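Plitthorpe Shared Workshop – Evening Course in Home Robotics
Handout 3: Building the step platform

Welcome back, everyone, and thank you for staying so late last time to sweep up. Tonight we leave the electronics alone and spend our time on carpentry, a part of the build that people tend to rush. Our walking robot needs something solid under its feet when it works at bed height, and pine boards, screwed down well and left unfinished, do the job very nicely. Please cut the deck boards first and the lower front block second – you'll want the deck to measure against.

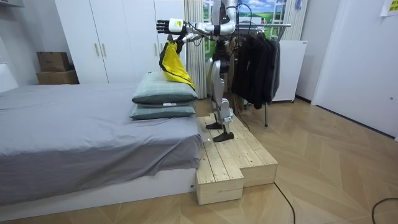 Why leave the boards unpainted?
Bare pine gives flat feet a bit more grip than gloss paint, and it is easy to sand or re-drill when you change the height of a step.

For May, please bring 12 wood screws, a pencil and your own notes on cable routing. The Trikix sheet covers balance settings, and we'll go through it slowly together, with plenty of time for questions – and tea, of course.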